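This file accompanies the Plemstead Recipe Card Collection, release 2. It should be read before the data are used or redistributed.

# Plemstead Recipe Card Collection

## Contents

The collection comprises 3,371 transcribed recipe cards from community cookbooks and household files in the Plemstead district. Each record gives the title, ingredients, method, measurement system and, where legible, the decade of writing. Cards in languages other than English form a separate table of 236 records.

| File | Content |
|---|---|
| `cards.csv` | Transcribed cards, one per row |
| `cards_other.csv` | Cards in other languages |
| `units.csv` | Concordance of cups, gills, ounces and grams |

## Transcription

Original spelling has been retained. Abbreviations are expanded in a second column, `method_norm`, and the first column is left untouched. Flavour terms follow the Thoroddsen vocabulary, which was revised in November to separate "savoury" from "salted".

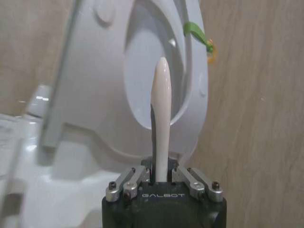
Wondska, writing on the draft of this release, asked that oven temperatures stay in Fahrenheit wherever the card gives them so, and objected that a converted figure implies a precision the cook never intended. The request was adopted. Celsius equivalents now appear only in `temp_c`, which may be disregarded.

## Known limitations

- Baking is heavily over-represented. Slices, puddings and fruit cakes account for 54 per cent of the main table.
- "Cup" is not resolved to a volume unless the card names one.
- Duplicate recipes copied between households are retained, with a shared value in `group_id`.
- Preserving methods are historical and have not been assessed against current food safety advice.

## Licence and citation

The transcriptions are released for research and teaching. Cite as: *Plemstead Recipe Card Collection*, release 2, Clovetti Archive. Corrections should quote the `card_id` and the column concerned.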